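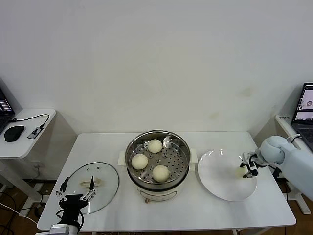
How to make plain steamed buns in an electric steamer

Makes eight small buns

These are plain buns with no filling, the sort you eat with soup or split and stuff with leftovers. The dough is simple and the steaming is short. Most of the time goes on waiting for it to rise.

You will need

400 g plain flour, plus a little for the worktop
1 teaspoon fast-action dried yeast
2 tablespoons caster sugar
1 teaspoon baking powder
A pinch of salt
210 ml lukewarm water
1 tablespoon sunflower oil
Baking paper cut into small squares

Making the dough

Stir the yeast and sugar into the water and leave it for five minutes. Put the flour, baking powder and salt in a large bowl, pour in the water and oil, and mix with a table knife until no dry flour is left at the bottom.

Tip it out and knead for ten minutes. The dough should be a bit firmer than bread dough and should stop sticking to your hands by the end. If it is still tacky, dust with flour a teaspoon at a time. Strong bread flour makes the buns chewy, so keep to plain.

Cover the bowl and leave it somewhere warm until the dough has doubled. In my kitchen in Bindcombe this takes about 42 minutes in July and well over an hour in winter. Go by the size of the dough and ignore the clock.

Shaping

Knock the dough back and knead it again for 2 minutes. This second knead gets rid of the large bubbles that leave dents in the tops. Divide it into eight, pull the edges of each piece underneath, and roll it under a cupped hand until it is round and tight.

Set each bun on a square of paper, cover with a dry cloth, and leave for 20 minutes. They are ready when they feel light and a gentle poke springs back slowly.

Steaming

Fill the base to the line with cold water. Put the buns on the tray with at least two fingers' width between them, as they spread. A small steamer will take them in two or three batches. Keep the waiting ones in the fridge so they don't over-rise. 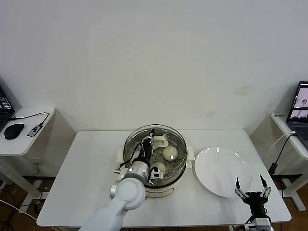 Put the lid on, switch on, and start timing once you see steam. Small buns need 12 minutes, larger ones 15. Don't lift the lid during this time.

When the time is up, switch off and wait three minutes before opening. Lift the lid straight to one side so the drips don't land on the buns. Check the water before the next batch.

If something goes wrong

Wrinkled tops: the lid came off too soon, or the buns rose for too long.

Yellow spots: the baking powder wasn't mixed in properly. Sift it with the flour next time.

Heavy middles: the second rise was too short.

Keeping them

Cooled buns keep for two days in a tin, or a month in the freezer. Steam from frozen for six minutes. Aslı Bozkurt wrote in to say she slices day-old ones and fries them in butter, and I now do the same.

Updated 14 June 2020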